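Door opening in simulation: wrist view helps, to a point

12 comments | 51 shares

The Bakilana group has posted results for Flidex, its policy for door tasks on a two-armed robot. Training used 1,525 simulated demonstrations in furnished interiors. Each policy sees a body view and a wrist view at every control step.
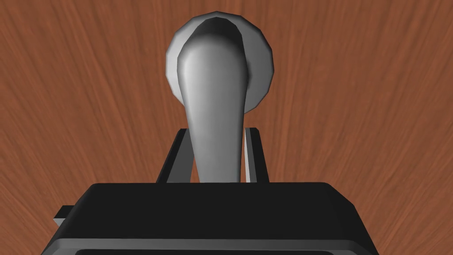
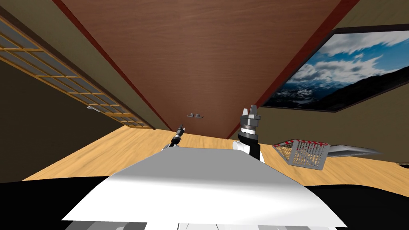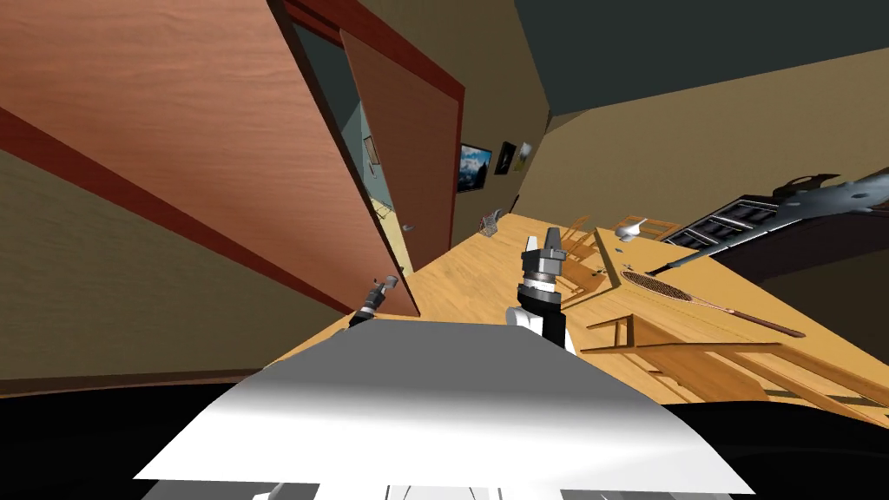 Jeptoo Ndung'u, who ran the ablations, reports 66 percent success on unseen house layouts with both views. Removing the wrist view cost 10 points. Most of the added failures came at the grasp, with the fingers closing beside the lever. Failures after a good grasp were mainly base motion errors, and the wrist view did little for those.

Adding random tilt to the body view during training gave no clear gain. The group plans to repeat that test with a larger tilt range before dropping it. Transfer to hardware has not been tried. Code is due in June under the project name Lusine.

3 likes | Share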